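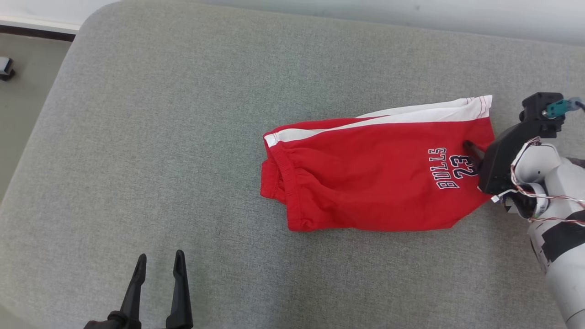 Two-arm folding on an upholstered surface, head camera view.

Follatico is a method for teaching a two-armed robot to fold clothing on soft furniture. It was developed at the Plikirdale laboratory by Ivana Painemal and Hipólito Olivares, and extends Ibarra, an earlier system limited to rigid tables.

Method

The policy is trained by imitation from 3,129 teleoperated demonstrations. Its inputs are the head camera, the wrist cameras and the joint positions. At each step it predicts the next 25 arm positions, which are carried out before a new prediction is made. No model of the cloth is used.
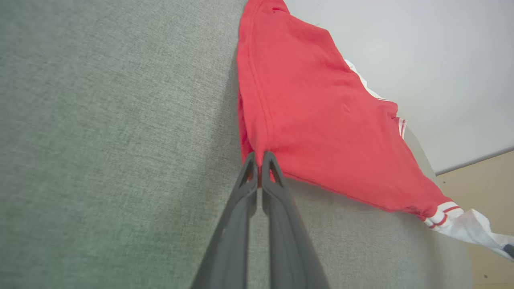
Wrist camera view of a fold of red fabric held between the fingertips.

Cushions give way under the fingers, so the height of the surface cannot be treated as fixed. Follatico estimates contact from motor current and closes the gripper once a set threshold is passed. Grasp points are labelled by hand in the wrist images.

Evaluation

Each garment type was tested in 25 trials from a crumpled start.

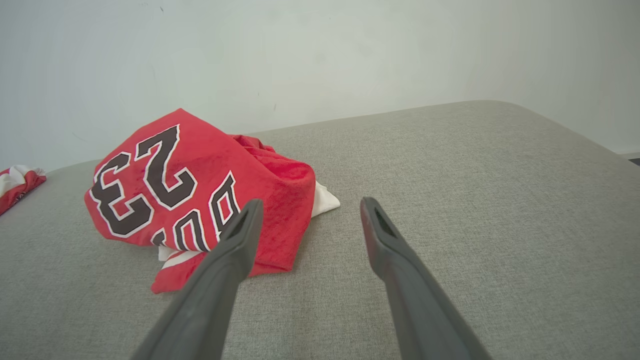

A trial ended when the garment lay flat and folded, or after 2 failed grasps in a row. Most failures came from picking up more than one layer of cloth. Painemal later added the Windatby test set, which covers garments with linings and thick hems.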